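Linen drive update, 3/12/22. We need sheets for the Ashworth guest house, doubles mostly.
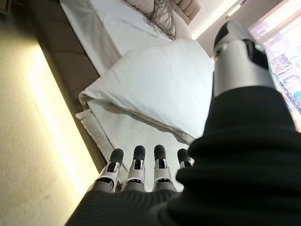 Drop off at Trernance hall, side door. Bag and lable them please. More than 43 bags in January, great stuff.

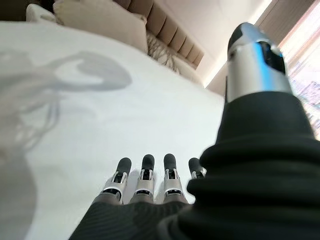
Pillows too, new ones only. No headboards! Someone asked about a tufted beige one like the one here, sorry, no room in the van.

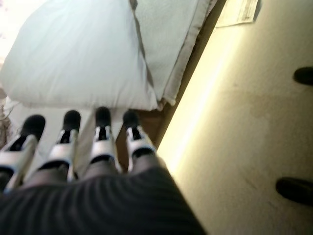 Raised so far: $600. Goal is $4000. 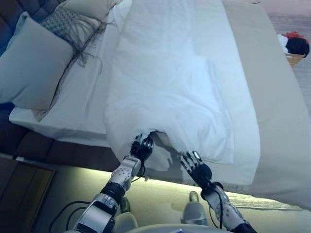
Questions to Lorna Leckie. Van leaves at 4, dont be late.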